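Trilov Home Help — Tables and Surfaces

Red edge trim on marble-pattern tables: reglue or replace?

Marek Jurčo
Posted 2023-03-11

I have two tables with a printed marble pattern, pink and peach with rust-orange veins, and a thin red trim on the edge. On the larger one the trim has begun to lift at the front. Pressing it back holds for a day. I would like to reglue it without marking the top. Which adhesive, and does the old one have to come off first?

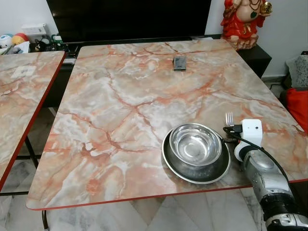

Larger table with plate, bowl and fork; second table at left.

Muireann Mac Giolla
5 votes

Remove the old adhesive first. New glue over old residue will fail at the same spot. Procedure:

Lift only the loose length. Do not pull trim that still holds.
Scrape the channel with a plastic blade, then wipe with isopropyl alcohol. Test the alcohol under the table first — some printed tops lose their gloss.
Apply a thin line of contact adhesive to both faces and wait 9 minutes.
Press from the center outward and tape overnight.
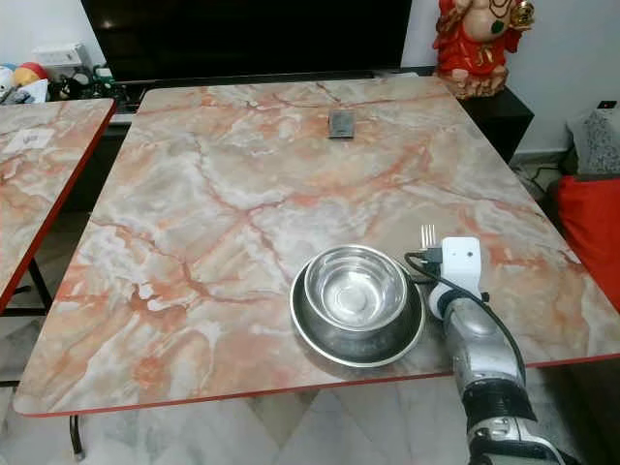

Page 2 of 241

Clear the bowl and everything else off before you start. Contact adhesive strings when the brush is lifted, and it is difficult to get out of a bowl's rim. Rounded corners need the tape pulled tight.

Donal Ó Dubhghaill
2 votes

I used super glue on mine. It went white along the edge, but it is still on.

If you have paper labels taped to the top, peel those before wiping. Alcohol softens the tape and leaves a gray ring.

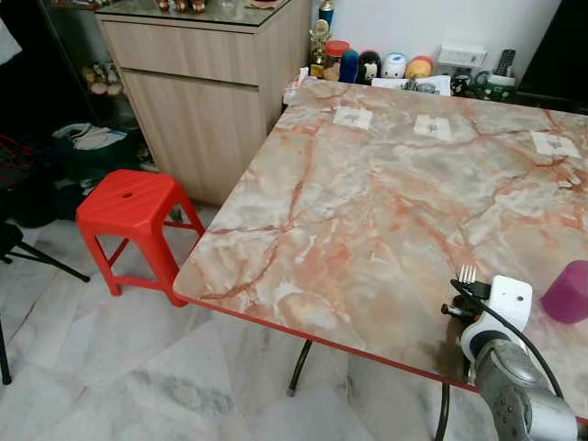 Related: Removing tape residue from a glossy tabletop

Warm water and dish soap, five minutes under a damp cloth, then a plastic scraper held flat. Repeat before trying a solvent.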